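**Bisville Two-Lunch Day** - a family custom in Bisville, held every January. Couples eat at one set of parents at noon, then walk to the other for a second lunch. Walking is the rule, no cars, as most people have had a drink. 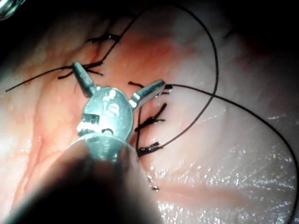
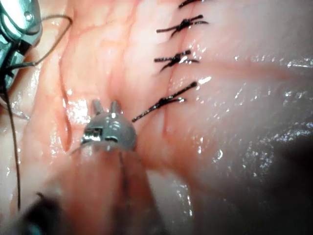

Bisville, June 12, 2021

Origin unclear. Usualy credited to the Garg family, whose two houses were 1,920 steps apart. Pramila Bhatt's booklet says up to 2,000 people took part in one year. Pudding only at the second house - soup at niether.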